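Gromine will now rent you two arms to tidy your switches 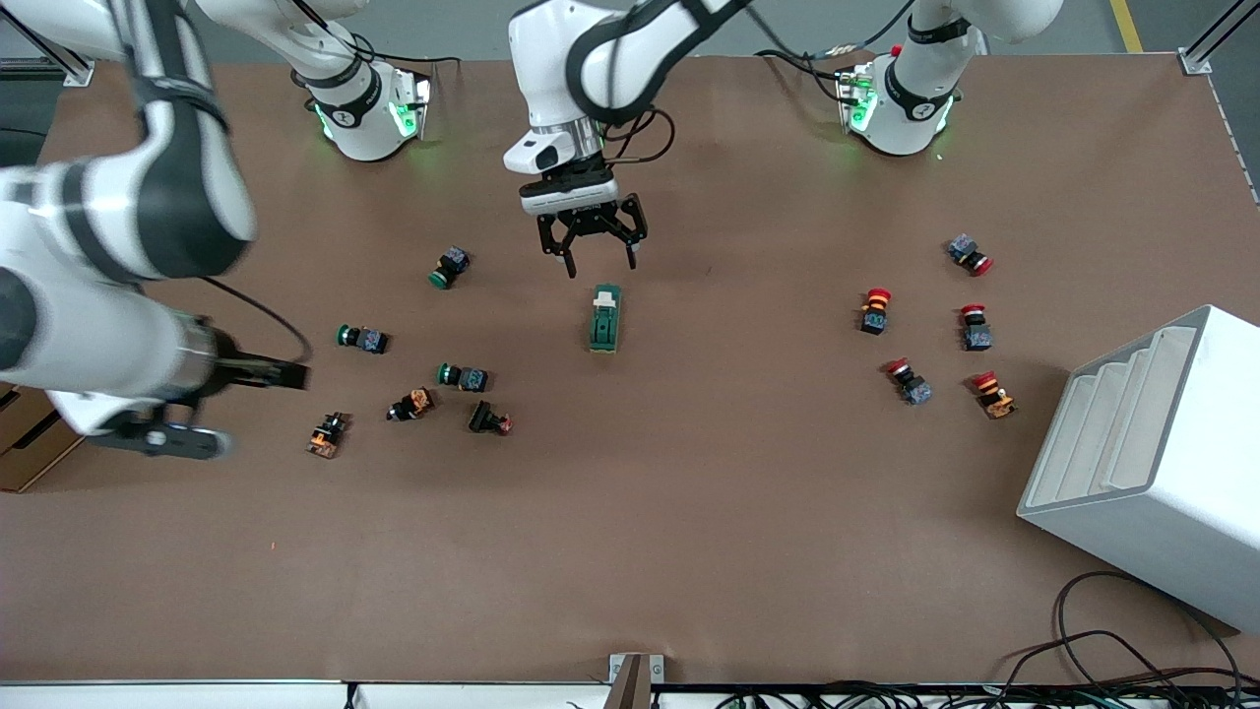

The Gromine pair at work among pushbuttons and red-capped stop switches on a paper-covered table.

Anyone who has ever tipped out a parts drawer and regretted it has a new way to spend money. Gromine, the Wurnimbridge automation firm, opened orders on 29th November for Fleltus, a two-arm sorting kit aimed at small panel shops and repair benches.

The kit is offered by subscription at $1,729 a month, with a minimum term of 12 months. That buys both arms, the grippers, a wrist camera and the software, plus one visit from a technician. The table is your problem. So is the brown paper, should you want the full look.

Gromine says Fleltus can learn a new part in 30 minutes, provided the part holds still and resembles itself from most angles. Buttons and switches are the headline act, and there is a certain charm in a robot being taught to handle emergency stops. The company's brochure, which is otherwise fond of jokes, lets that one go by.

Petkov, a rival that has sold a single-arm sorter since July, responded with a price cut and a statement on the virtues of simplicity. Its machine needs nearly 90 minutes for the same lesson, according to Gromine, which was happy to bring it up. Petkov disputes the figure and has declined to supply another.

Early customers will be able to store up to four part types in the basic package. A fifth costs extra, as does support after office hours, when parts drawers are traditionally dropped. Deliveries start with shops within driving distance of Wurnimbridge. Everyone else goes on a waiting list, which Gromine says it is sorting by hand.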